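阿恩盖特(Arngate)公寓业主会议纪要

时间:四月,晚七点(实际开始时间为七点二十五分,等投影仪)
地点:一楼活动室
主持:哈拉兰博斯·卡拉曼利迪斯(Charalambos Karamanlidis)
记录:阿基莱亚斯·库楚科斯(Achilleas Koutsoukos),上次缺席,按惯例受罚
出席:12户,另有4户书面委托

一、上次纪要
无异议通过。有一户要求把上次纪要中的“争吵”改为“交流”,已改。

二、楼梯间照明
三楼半的灯仍然不亮。物业公司Rernov回函称该灯“已于上月修复”,并附维修单一张。与会者散会前集体上楼看了一眼,灯未受维修单影响。
决议:再次去函,随函寄回维修单。

三、水费分摊
公共水表本季度多出1461升,去向不明。有人提到花园,有人提到二楼的鱼缸,二楼表示鱼缸不到两百升,而且鱼都认得出来。讨论持续了半小时,期间水表继续走字。
决议:请Gavalas水暖派人查漏,费用最多900欧元,超出须重新表决。

四、公共厨房翻新
主持人介绍了Tonuretti提交的方案。白色大理石台面获得普遍好感,直到有人问起咖啡渍。供应商的书面答复是“定期养护”,没有说明由谁养护,多久算定期。五楼提出改用深色台面,理由是看不见脏;四楼认为看不见脏正是问题所在。双方各发言三次,内容与第一次相同。

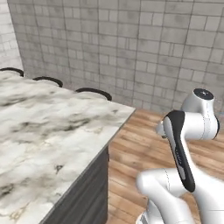
附:方案讨论要点

台面:灰色纹理的白色大理石,配深灰色柜体。柜体颜色无人反对,为本次会议唯一全票事项。
座椅:方案用黑色椅子。一楼希望椅背再矮一些,七楼希望再高一些,记录人希望早点回家。
使用时间:暂定早七点至晚十点。炸鱼另议。
付款:先付三成定金,余款验收后结清。主持人提醒各位,上次“验收后结清”的是信箱,至今还有两个打不开。
决议:请Tonuretti补交一份石材养护说明和一份替代材料报价,下次会议表决。

五、其他事项
自行车房的旧婴儿车仍无人认领,再贴一次告示。后院晾衣绳的使用顺序维持现状,即先到先得,后到有意见。
库楚科斯提议纪要由各户轮流记录。提议获得热烈掌声,未获附议。

会议于晚九点四十分结束。下次会议时间另行通知,投影仪由主持人提前试好。

记录:库楚科斯
审阅:卡拉曼利迪斯(删去形容词两处)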